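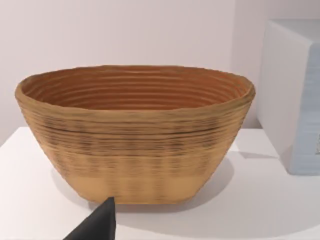

The oval bowl in the simulator, with the fingertip just short of its base.

Jun 7, 2020

Whole afternoon on the bowl again. I still don't believe in it.

The idea, if I can call it that, is to get the arm picking things up on screen before I trust it with anything in the kitchen. Fine in principle. I've now spent longer dressing up a pretend table than I spent bolting the real arm to the bench in November, and the real one at least makes a noise when it goes wrong.

The ridges look convincing enough until you stare at the darker band halfway down the side, where it all goes to smears. I doubt that matters to the gripper. What matters is the rim, thick and rounded and slightly uneven, and I have no faith that the simulator's notion of grip has anything to do with mine. I set the runs going at 200, then got greedy and made it 400. The script calls 17 of them good. I watched three of the good ones back and in two the bowl was sliding along on its base, so what "good" means I couldn't say.

The Mernis forum swears by lowering the friction and letting the thing learn to cope. The Novitetti notes say the opposite, with graphs. Neither lot seems to have tried a bowl.

Left to do:
- move the white box further off, the wrist will want that space
- thicken the collision shape at the rim
- find out why step 2650 always stalls
- order M3 screws

If it still shoves the bowl about by Wednesday I'm going back to the real bench and a tin mug — slower, but I can see what it's doing. Rice for tea. Left the machine running upstairs.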